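Reading the water meter by hand for a year
19/02/2023

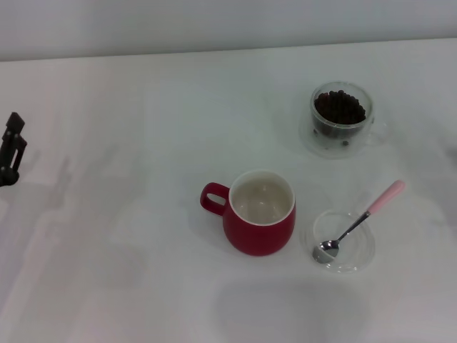 How do you find a slow leak without hiring anyone? Read the meter last thing at night and first thing in the morning, use no water in between, and compare the two numbers.

I rent the lower half of a two-story house in Fajardo. The meter is a mechanical one under an iron lid by the gate, with a row of digits, one sweep hand and a small red triangle that spins when anything at all is flowing. The utility reads it every other month and estimates the months in between. The estimates are the reason I started keeping my own log. In July I was billed for an estimated usage that I couldn't reproduce with any reasonable assumption about showers.

The log has four columns: time, reading, difference from the last row, and a note. I first tried to keep it on my phone, then moved to a paper notebook that hangs from a nail next to the gate. The notebook gets used. The phone version had gaps of a week or more.

The first useful result came from the overnight rows. With the washing machine idle and the toilets left alone, the difference should be zero. Mine was not. Over a stretch of nights it came out between four and six gallons. A dripping faucet can do that, but all the faucets were dry, so I suspected a toilet.

The dye test is well known and it works. Take the lid off the tank, put in enough food coloring to turn the water dark, and don't flush. Come back in half an hour. If there is color in the bowl, the flapper is not sealing. The bathroom toilet passed. The one off the laundry room had blue in the bowl in under ten minutes.

I replaced the flapper with a Plarnulov universal. The package says it fits all two-inch valves. It fits mine after trimming the ring that slides over the overflow tube, a step found only on the back of the instruction sheet. The chain also came too long. Leave a little slack, perhaps two links, and cut the rest off, or the loose end will sooner or later get under the flapper and hold it open. I learned the second part by ignoring it. The reading for that night was 200 gallons.

With the chain shortened, the overnight difference dropped to zero and stayed there for eleven nights. Then it went to one gallon, then back to zero. I spent longer on that single gallon than on everything else put together. Consuelo Bedoya upstairs has her own meter, but the two lines share a trench, and I wondered whether they were crossed somewhere. They are not. She closed her main valve for an evening while I ran my kitchen tap, and only my triangle moved. The gallon was the ice maker.

A few notes on method, for anyone who wants to repeat this.

Read every digit, including the fixed zero if your meter has one, and write down the position of the sweep hand. One full turn on mine is ten gallons. Without the hand the resolution is too coarse for overnight work.

Check the units. Selorm Gbeho wrote to me after my last post on this to say that his usage had come out absurdly low, and his meter turned out to be in cubic feet. One cubic foot is 7.48 gallons.

Do not trust one night. Someone gets up for a glass of water and forgets it by breakfast.

As for totals, my highest month in the log is 3,713 gallons and the lowest is 2,231. The high one contains the chain incident and a good deal of garden watering, which I did not separate. I should have put a cheap counter on the hose bib from the start. I have since bought a Lurkunholm inline one, and so far it reads slightly high against a five-gallon bucket. I'll run the bucket test again at a lower flow before I decide whether to return it.

The disputed bill was corrected in the next actual reading, without comment, as a credit.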